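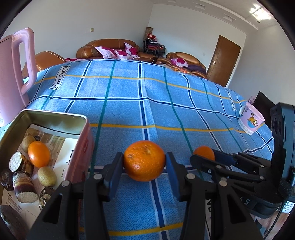 Oranges should never see the inside of a fridge, Everaldo Portela told me over the phone one April morning, and a tin with the lid off will do them far more good than any fancy bowl. I've been converted! Fruit on the table gets eaten, and a biscuit tin has lovely straight sides, so nothing rolls off when somebody leans across for the teapot.

Mine came from the market at Bikley for 95p, and it holds 14 small oranges if you're patient. Big ones go straight on the cloth (a checked one, please, the bolder the better). Adalberto Barbosa swears by turning everything over each evening to look for soft spots, and I do try to remember.

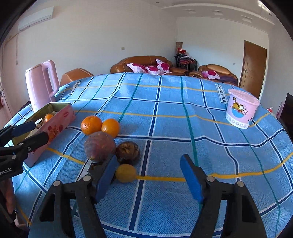 Oranges and darker fruit on blue plaid, with the pink tin alongside.

Mix your colours and keep the ripest at the front.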